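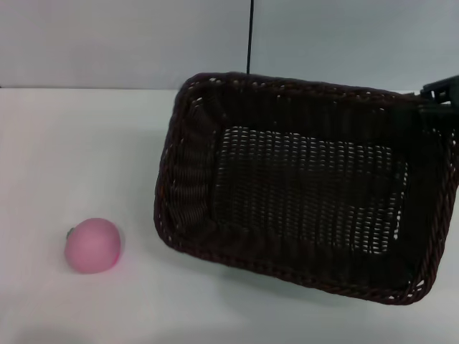 Hidora collects public replies to a show's social posts and holds them for review before they reach the on-air graphics system. Filters work on whole threads, so a reply quoted without its parent post is held by default. Think of the filter as a basket with an open lattice bottom, like the dark wicker one on the white tabletop: the spacing of the gaps decides what drops through, and the Gap setting controls that spacing.

### 4.2 Setting up a reply queue

1. Open **Sources** and select the show account.
2. Enter port `1133` for the incoming feed. Port `1361` is reserved for graphics output.
3. Set **Queue limit** to 100.
4. Set **Gap** to Narrow for live broadcasts or Wide for taped ones.
5. Under **Reviewers**, add at least two names. The sample file lists Svitlana Savchuk and Ruairi Menzies; replace both.
6. Select **Save**, then **Restart queue**.

**Note:** Replies received during a restart are stored and appear under Pending.

**Caution:** Do not change Gap while a segment is on air. Held replies are sorted again under the new setting, and approved replies lose their approval.

If a hashtag passes the queue limit, new replies go to Overflow. A reviewer can move them back one at a time. Overflow is cleared when the show is closed in **Sources**.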